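Unit 4: Sorting mixed household items
Course notes, Evimthorpe adult evening class in home organization
Instructor: Noeline Pryor

Reading for this unit: Alport handout, section on shared rooms. Bring it to class.

Last week covered paper and mail. This week moves to the mixed container, the one that sits in a family room and takes in whatever is on the floor at the end of the day. The work is done in two passes. In the first pass you only take things out and put them in groups. In the second pass you decide where each group will live. Do not mix the two passes. 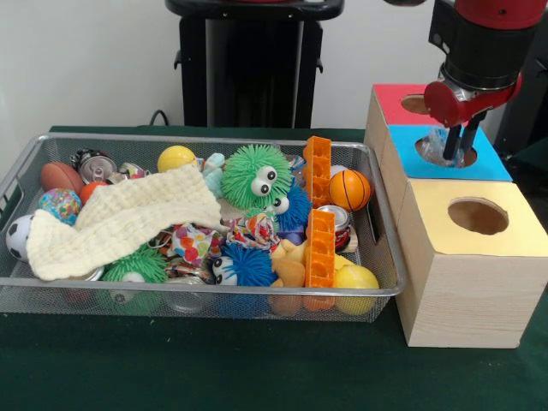 Groups should be based on where an item goes next, and size or color can wait. Start with trash and recycling, then laundry, then toys. Cloth comes out early. A large piece such as the cream one draped over the left half of the mesh basket hides part of what is under it, and soda cans end up in among the balls and the building blocks. Cans go straight to recycling – check local rules on crushed ones. Balls can stay together as one group, spiky ones included.

Second pass: give each group one home and label it. Open wire baskets suit balls and soft toys. Small parts need a solid box.

Homework
Sort one container at home and write down your groups in order. Time limit is 36 minutes. Hand the sheet to Danjuma Ezeani before class in room 270.

Next unit: closets and linens.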